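Notebook – Jan 21, 2021

Writing this up the same evening while it is still fresh, with the big blue mug and the last of the shortbread the visitors left behind. Open day for the Plarkitz people is done. They came with a group from Atstead as well, which I only learned when the sign-in sheet had two company names on it, and I will admit I had to go and find more chairs in a hurry. Everyone was very kind about it.

Gareth Rudd did the welcome, and he did it well. He kept it short, which he had promised and which I had not fully believed. He told them what we do all day: a person holds a pair of grippers and does a household job by hand, the cameras on the grippers record it, and later on an arm has to learn the job from those recordings. He put it as "we teach by showing" and I saw a couple of people write that down. Then he handed over to me for the demo and I talked too long. I always do. I had planned to spend most of my slot on the power strip task and I spent a good part of it on how we picked the objects, but they kept asking, so what can you do?

The good questions, so that we have them somewhere:

Why start with a plug at all? A woman from Plarkitz asked this very nicely. I said that the plug is a small thing that has to go into another small thing at one angle only, and there is a cord pulling on it the whole time. If a policy can manage that, we feel better about a lot of other jobs. She wanted to know if the cord was the hard part or the slots were. I said the cord, Gareth said the slots, and we had a friendly argument in front of the guests. I still say the cord.

Does it matter who holds the grippers? Yes, more than we expected back in June. Some of us come in fast and then fuss at the end, and some of us creep the whole way. We keep both kinds now. I showed the Saxena plot for this one and it needs bigger labels before anybody outside the team sees it again.

How many recordings do you need? I gave the numbers for the last batch: 84 recorded, 81 kept, and the other 3 thrown out because the tracking dropped. The Atstead folks thought that was a good keep rate. I said it was a good week, and that they should not hold us to it.

Can we try? Of course they could. That was the best part of the whole visit and next time I would start with it. We let anyone who wanted to have a go, and there was a lot of laughing, and I think people understood more from a minute with the grippers in their hands than from all my talking. One older gentleman from Atstead was wonderfully steady with them and told me he used to repair watches. I wanted to hire him on the spot!

Things to fix before the next visit:

Print the schedule larger and put a copy by the coffee.
Charge the spare headset the night before – it died during the second group.
Move the Monier slides to the end or drop them. They are from the old setup and they led to 2 questions I could not answer properly.
Agree with Gareth who is answering what. See the plug argument.
Get somebody to keep time for me, with a bell if necessary.

Also, a note to myself about pacing. I explained the calibration before showing any task, and I could feel the room drift a little. They were polite, but calibration is dessert for us and homework for everybody else. Put a task in front of them first, then let them ask how we know where the grippers are. Someone will ask. Someone always does.

I am adding the power strip pictures from the table, so the people who were out can see the setup we were talking about. 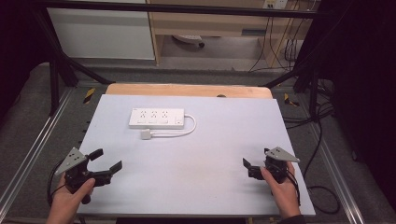
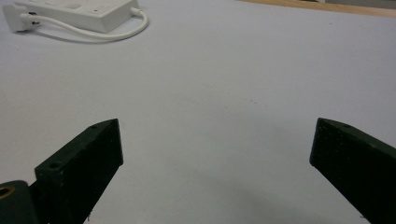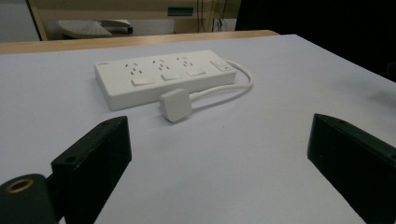 Manipulation Group – Demonstrations and Visits

The last one shows the side of the strip I kept going on about, with a switch in front of each outlet and the bigger one with the red mark at the end. I would like us to think about the switches as a task of their own. The Plarkitz group brought it up over lunch, and it seems a natural follow-on: plug in, then press the right switch. I said we would talk it over and write to them, so please send me your thoughts and I will put them together.

Thank-you notes go out tomorrow. Gareth has the Plarkitz addresses and I have the Atstead ones, except for the watch gentleman, whose handwriting I cannot read at all. If anyone caught his name, please tell me.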